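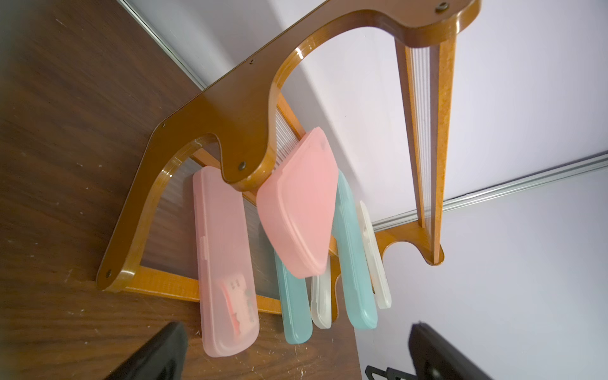 Thread started by Marina Antoniadis
Board: Noodles, Dumplings and Doughs
Status: open

Hand-pulled noodles, dough tears on the second fold

I have been trying to get a plain pulled noodle to work since October, with mixed results. Current formula is 400 g Ulata plain white flour, 54% water by weight, 3 g salt and a small amount of baked sodium carbonate dissolved in the water. No oil in the dough, a film of oil on the outside for the rest.

The dough mixes dry and rough, smooths out after kneading, and feels elastic by the end. After an hour under cover I roll it into a rope and start pulling. The first stretch is fine. On the second fold it thins in the middle and breaks there, nearly always slightly to the left of centre, which I assume is because my right hand is stronger.

I have read that the dough should be extensible and that elasticity is a secondary matter, and I understand the distinction. I do not know which variable to change first. Options as I see them are more water, less carbonate, longer rest or a weaker flour. I would like to change one at a time.

Marina

Pukness wrote:

More water. 54% is a rolling dough. It is fine for cut noodles put through a machine, but you are asking it to flow under its own weight. Go up in small steps until it sags when held at both ends. Leave everything else alone.

Also weigh the carbonate. "A small amount" makes the rest of the figures pointless.

Grisska wrote:

I disagree about starting with water. Carbonate tightens gluten, and a batch with too much of it will snap back and tear at any hydration you are likely to use. Leave it out completely for one batch. If the rope pulls without it, you have your answer and can put it back a pinch at a time.

The proper agent for the thin Lanzhou style works differently anyway. It contains compounds that relax the dough, and sodium carbonate on its own doesn't do the same job. A lot of English recipes treat the two as interchangeable and then readers wonder why the dough behaves like a rubber band.

Pukness wrote:

I have made this with carbonate for years and it pulls. Thick noodles, admittedly, a belt shape, not the thin round ones.

Grisska wrote:

Then you are describing a different noodle. Belt noodles are slapped and stretched once from a rested strip. Marina is folding and doubling.

Marina Antoniadis wrote:

Folding and doubling, yes. I would accept belt noodles as an interim result. Pukness, how do you rest the strips? Mine dried at the ends when I tried it and the skin cracked as soon as I pulled.

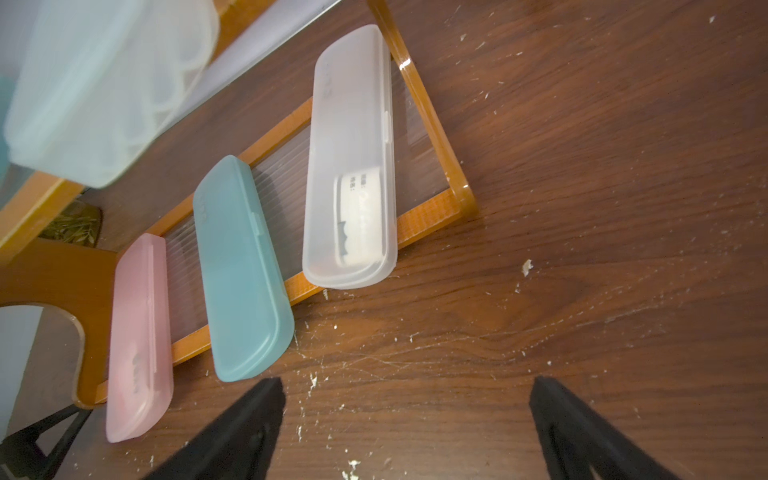 Pukness wrote:

Resting belt strips is mostly a matter of keeping air off them. After the first rest I divide the dough, roll each piece into a short fat cylinder, oil it on all sides and put it in a shallow tray with cling film pressed right down on the surface. Arrange them like the toothbrush cases in that tray, side by side and all pointing the same way, and you can lift one out by the ends without disturbing its neighbour. Oil goes between them as well. Then leave them until a finger mark stays put. In a cold kitchen that can be most of the afternoon.

Cracked ends mean the film was not touching the dough. A tea towel is no use for this, it takes up the oil.

Teshome wrote:

Two points on the original formula.

First, the kneading time isn't given. Below around 10 minutes by hand a dough this stiff will not be even throughout, and an uneven rope thins wherever the soft part is. That would explain a break in the same place each time just as well as a strong right hand does.

Second, check the protein figure on the flour bag. I haven't used Ulata, but plain flour varies a good deal. For belts I use a middling one. Strong bread flour also works if you rest it longer, though I find the result chewy in a way I don't care for.

I side with Grisska on the carbonate and with Pukness on the water. Do the batch without carbonate first as it costs nothing to test.

Grisska wrote:

Agreed on kneading. I would split it: knead, rest for a short while, knead again. The second knead takes much less effort and the dough is noticeably smoother.

I still think bread flour is a mistake for anyone learning.

Pukness wrote:

It is what most people have in the cupboard.

Marina Antoniadis wrote:

Reporting back. Same flour, same water, carbonate left out, kneaded in two goes as suggested. Rested as cylinders under film with oil.

As belts, every strip pulled to arm's length with no tears. The edges came out thicker than the middle, so they cooked unevenly, but they were edible with chilli oil and black vinegar. I kept one piece back for folding. It got through the second fold and broke on the next.

The colour is paler and the bite is softer than I want, so the carbonate will go back in at some point, weighed this time. Next batch changes the water only.

Teshome wrote:

For the thick edges, press a chopstick lengthwise down the centre of the flattened strip before pulling, then tear along the line once it is in the water or just before. You get a loop with a more even section.

Grisska wrote:

Before. Tearing it in the water is a good way to burn yourself.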